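Studotlow Double-Bowl Kitchen Sink, Dark Gray

Home > Kitchen > Sinks > Double bowl

If you cook every day, your sink takes more of a beating than your stove does, and it deserves just as much thought when you plan a kitchen. The Studotlow is the double-bowl model we end up talking about most, and we're happy to keep talking about it! It has a big left bowl for the roasting pan and a smaller right bowl for everything else, and it drops into a standard counter cutout without any drama.

The material is a stone and resin composite, colored all the way through. That matters more than it sounds. A small scuff on a painted or coated sink shows up as a bright spot right away, but a scuff on the Studotlow stays the same dark gray as the rest of the bowl. It's also wonderfully quiet. Drop a fork in a thin steel sink and the whole house knows about it — drop one in here and you get a dull little tap.

Why two bowls?

Plenty of people are tearing out their old doubles and putting in one giant bowl, and for some kitchens that's a fine choice. But if you wash by hand, or thaw things in the sink, or share the kitchen with someone who leaves a cereal bowl soaking all day, the second bowl is a gift. You can drain pasta on the right while the left is full of suds. You can rinse lettuce without moving the skillet. The smaller side is also just the right size for a colander, which we use constantly.

What's in the box

The sink itself
2 basket strainers in matching gray
Mounting clips and screws
Paper cutout template
Care sheet

The faucet is sold separately. Most people pair this sink with the Mindau gooseneck in dark gray, and the finish is a very close match. The tall arch leaves plenty of room for a stockpot, and the spout swings easily from one bowl to the other.

Sizing and fit

The Studotlow needs a base cabinet at least 36 inches wide. The left bowl is 9 inches deep. Check the height of your drain pipe before you order, especially in an older house where the old sink was shallow. The rim is made for top mounting in laminate, solid surface or wood. If you have stone counters and want an undermount, look at the Van Wyk instead (same color, same maker, no rim).

Weight with packaging is 30 pounds. One person can carry it, but two people will have a much nicer time setting it into the cutout.

Everyday care

Warm water and dish soap take care of nearly everything. For coffee and tea marks, sprinkle on some baking soda, wait a few minutes, then rub in circles with a soft sponge. Hard water leaves a pale film on any dark sink, and a splash of white vinegar clears it right up. Skip the steel wool. Set very hot pans on a trivet first, please.

Colors

Dark gray is in stock. Sand and white are made to order and usually take a little longer. The Nondoden rinse basket and the roll-up drying rack fit the dark gray and the white.

Item 128. Price list updated 7/5/19.
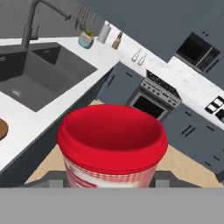
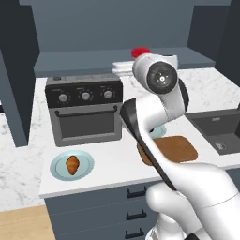
Kitchen renderings. The dark gray double bowl with gooseneck faucet, set in a white countertop, is in the first view.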